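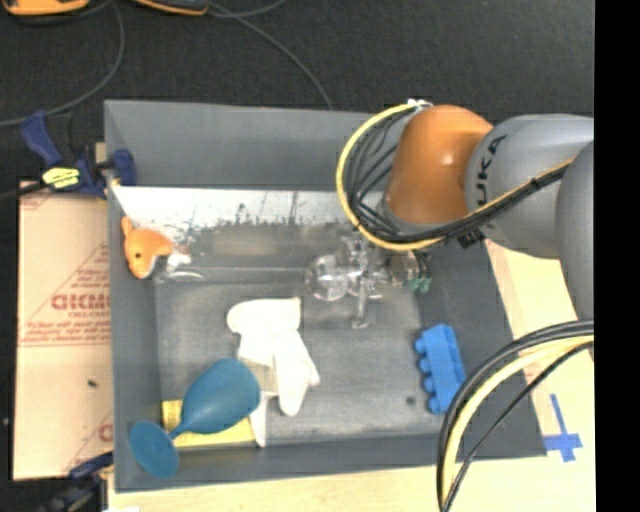
Posted by Birsen Tekin on July 15, 2020

How do you keep basil going past summer?
I finally have a sunny kitchen and I'm completely hooked on growing herbs! I've got 4 pots of basil (the Kallari variety, smells amazing) and I'd love to still be picking leaves in November. Last year mine went leggy and gave up. Do I need a special light, or just better habits?

Rendel
You can do it! Pinch the tops as soon as each stem has 6 leaves, right above a pair, and it branches out like crazy. Never let it flower. I also root cuttings in a glass of water, which takes about 3 weeks on my windowsill, and then I have fresh young plants when the old ones get woody. Try it with mint too, it's so much fun!

Tuncer
Get a light. Mine died without one.

Karkach
Agree with Rendel on cuttings, best trick there is! Supermarket pots are crammed with seedlings, so split them up and give each clump its own space. Water in the morning, from underneath, and keep them off cold glass once the nights get chilly. Then make pesto, lots of it, and freeze it in ice cube trays!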